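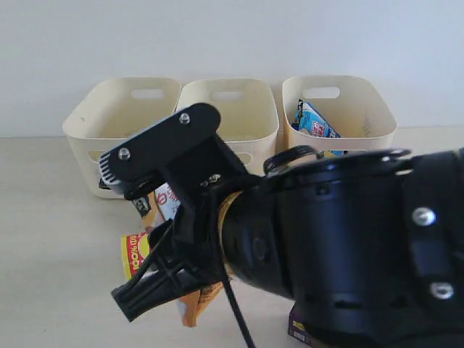
What does a planner do when the arm finds its first choice of grasp blocked?

It drops that grasp, takes the next one on the list and checks whether the whole motion can still be finished from there, including the release over the basket. If none of the candidates survive, it asks perception for a new look at the table and starts over.

That is how Mimoza Babić sums up the part of Flovell she has spent most of the past two years on. Flovell is the planning and execution layer used by a small manipulation group whose main task is sorting packaged snacks from a tabletop into baskets. Babić writes the planner. Ljubica Dimitriou handles perception and most of the logging tools. They spoke together over a call in January, with Babić's test rig running in the next room.

The first version of Flovell treated picking and placing as two separate problems. "We solved the pick, executed it, and then solved the place," Babić says. "It was easy to write and easy to test. Then you'd have the arm holding a box at an angle where it couldn't get over the basket wall without turning the wrist past its limit."

The current version solves both before the arm moves. Each grasp candidate is carried through to a release pose, and any candidate that has no reachable release is thrown out. The cost is time. The planner now considers up to 200 grasps per object, and Babić had to move the collision checks out of Python to keep the wait tolerable.

"The baskets are the hard geometry," she says. "People look at the clutter on the table and think that's the difficult part. A basket is thin walls and a hole in the top. If your model of it is a solid block, you can't put anything in. If your model is too loose, you hit the rim."

Her group tried building the baskets from depth data on every cycle. The walls came back with gaps, especially near the handle cutouts, and the planner would now and then find a path straight through one. They switched to a fixed mesh for the basket and only estimate its pose. Dimitriou did the fitting code for that, and she says it took a week to write and a month to trust.

Dimitriou's own complaints are mostly about packaging. Bags are soft and shiny, and the same bag gives a different outline each time it lands. "A box is a box. I can fit it and forget it," she says. "With a bag I don't try to get a full pose anymore. I give Mimoza a mask, some surface points and a score for how much I believe the edges."

That score was a point of disagreement. Babić wanted a yes or a no, since the planner had nowhere to put a number. Dimitriou kept sending the number anyway. In the end it became a padding value: where the edges are uncertain, the planner grows the object a little and keeps the fingers farther from its neighbors.

"I should have done it sooner," Babić says. "I was being stubborn about the interface."

The cable is another item on the list. Early on, Flovell's robot model had the arm and gripper in it and nothing else, so every plan assumed the wiring would stay out of the way. Babić added a rough volume along the wrist and a limit on how far the last joint can wind up over a run of picks. She does not simulate the cable itself and has no plans to.

For debugging, the two of them rely on a replay tool called Tonine, which Dimitriou wrote. It stores the masks, the candidate list and the reason each candidate was rejected, then steps through them on a timeline. A normal overnight run gives them nearly 3000 planning calls. Before Tonine they went through text logs by hand.

One of those runs led to a fix Babić still brings up. Failed plans had been climbing for days, and the replay showed 1193 rejections with the same cause, a self-collision between the wrist and the forearm. The arm was fine. Somebody had updated the gripper mesh and exported it in the wrong units, and the check was correctly reporting a gripper the size of a bus.

"The software did its job," Dimitriou says. "We added a test that loads every mesh and looks at its bounding box. It's four lines."

Asked about learned policies, Babić says they already use one to rank the grasps. She keeps the reach and collision checks separate, and wants them to stay that way as long as she is the one reading the failures in the morning.

The next release will let the planner push an object aside when nothing can be grasped. Dimitriou is working on the tracking for it, so that the masks hold up while things on the table are moving. Babić has a branch where the push works for boxes. Bags slide and fold, and she hasn't decided how to model that yet.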